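Vernau Public Library
Jul 11, 2022
The Library will extend its evening hours at the Dosisville branch, following requests received from residents since February. A summary of the new arrangements is given in this thread.

Vernau Public Library
The branch will remain open two additional evenings per week. The reading room, the periodicals desk and the local history shelves will be staffed during these hours. The children's room will close at its usual time.

Vernau Public Library
Borrowing limits are unchanged: 12 items per card, with up to 4 renewals. Materials reserved through the Kwak catalog may be collected at the front desk until closing.

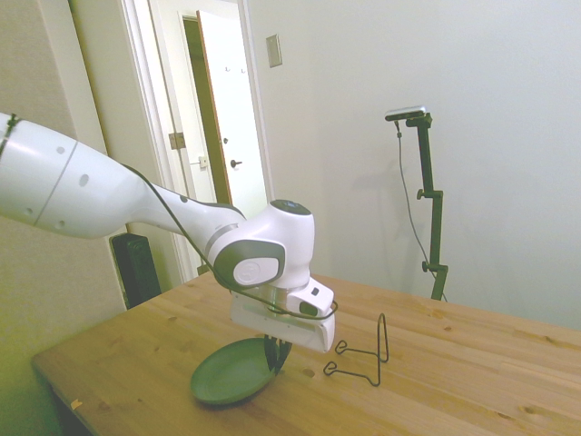 Vernau Public Library
The community supper returns with the evening program, and residents are invited to bring a dish to share. Food should arrive ready to serve, as the kitchen will not be available for cooking. Plates like the dark green one shown are welcome, provided the owner's name is marked underneath.

Vernau Public Library
Questions may be addressed to Eftychia Manolakis, Branch Services, at extension 485. Written comments may also be left at the front desk.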